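Street parties and road closures: what we learned in Norkville
Speaker notes, Benedicta Abubakari
Residents' groups day, Minorville Library, 4 May 2024

Slide 1. Hello
Say who I am. I have organised the Agbayani Road party for 3 years running. Before that I had never filled in a council form in my life. Ask for a show of hands: who has held one already, who is thinking about it. If most have held one, skip slide 2.

Slide 2. Why a road and not the park
The park costs money to hire and you have to carry everything there. On the road, people's kitchens are next door and so are their toilets. Older neighbours come out for twenty minutes, go in for a rest and come out again. At the park they would have gone home.

Slide 3. The closure form
Start in November for a summer date. We left it until spring the first year and got our second choice of weekend. The form wants a map, the times, and the names of two people who will be on the street all day. Draw the map by hand if you like, ours was accepted. Check whether a bus uses your road, even only on diversion. We missed that and had to do the form again.

Slide 4. Telling the neighbours
There are 83 houses on our stretch. Every one gets a letter twice, once with the date and once a week before with the car arrangements. Knock on the doors where you got no answer last time. Two households were against it at first and both had the same worry, which was getting a car out for work. We kept one end open until ten in the morning and that settled it.

Slide 5. Money
Total spend last year was £1329. The biggest item was the hire of barriers and signs, then insurance, then the bouncy castle. We asked each house for whatever they could manage and did not keep a list of who gave. Skavar, the tool hire shop on the corner, lent us the trestle tables. Ask your local shops early and ask in person — emails get lost.

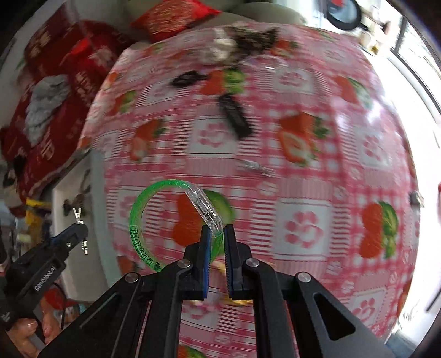 Slide 6. Food
Bring-and-share works if you give each side of the road a job. Odd numbers did savoury, even numbers did puddings. Labels for nuts, meat and dairy. We wrote ours on parcel tags. Have more drinking water than you think. The year it was hot we ran out by two o'clock and filled jugs from my kitchen for the rest of the afternoon.

Slide 7. Music and noise
Amplified music off at eight, and put that in the letter. Point the speakers down the road, away from bedroom windows. Check with your council about a licence if you have a band. We only had a playlist and somebody's uncle on the accordion.

Slide 8. Clearing up
Half an hour before the end, hand out bin bags. Barriers stay up until the last table is off the tarmac — people start driving in the moment they see a gap. Take photos of the road when it is clean.

Slide 9. Questions
Copies of our letter and the blank budget sheet are on the table by the door. If asked about insurance, say get three quotes and do not give figures for other streets.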